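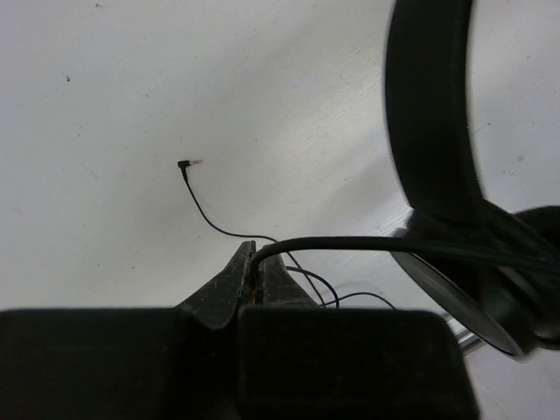 Abb. 1: Kopfhörer und Kabel mit Klinkenstecker auf weißer Tischfläche

Spieleentwicklung I - Handout zu Einheit 5
Thema: Leveldesign in physikbasierten Puzzlespielen

Grundlage der Einheit ist das Kursprojekt Plirkow, ein Knobelspiel für Tablets mit 200 Levels. Der Spieler setzt Rampen, Federn und Gewichte in einen Raum und startet dann die Simulation. Ein Level gilt als gelöst, wenn die Kugel im Zielfeld zur Ruhe kommt.

1. Begriffe
Bauphase: Die Zeit steht still, Teile lassen sich verschieben und drehen.
Laufphase: Die Physik rechnet, Eingaben sind gesperrt.
Inventar: Teile, die in einem Level zur Verfügung stehen. Ein kleines Inventar macht ein Level nicht automatisch leichter.

2. Fester Zeitschritt
Die Laufphase muss bei gleichem Aufbau auf demselben Gerät immer gleich ablaufen. Wird der Zeitschritt an die Bildrate gekoppelt, rollt die Kugel einmal ins Ziel und beim nächsten Versuch daneben. In Trellora, unserer Engine, wird der Schritt deshalb in den Projekteinstellungen festgelegt und danach nicht mehr geändert. 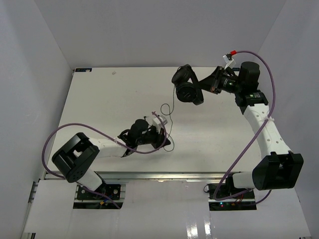 Für die Levelreihenfolge gilt: Ein neues Teil wird zuerst allein eingeführt, danach mit einem bekannten Teil kombiniert. Erst im dritten Level darf es in einer ungewohnten Rolle auftreten - etwa die Feder als Bremse.

3. Auswertung der Testdaten
Im Testlauf wurden 1.402 Spielversuche aufgezeichnet. Zu jedem Versuch liegen Level, Dauer der Bauphase, Anzahl der Starts und Ergebnis vor. Viele Starts bei kurzer Bauphase deuten auf Probieren hin, wenige Starts bei langer Bauphase auf Planen. Beides ist zulässig, sollte sich aber innerhalb eines Kapitels abwechseln.

Aufgabe bis zur nächsten Einheit
Entwerfen Sie drei Levels zum Teil Wippe. Abzugeben sind die Projektdatei und ein Text von höchstens 2.000 Zeichen zur geplanten Lösung und zu einem möglichen zweiten Lösungsweg.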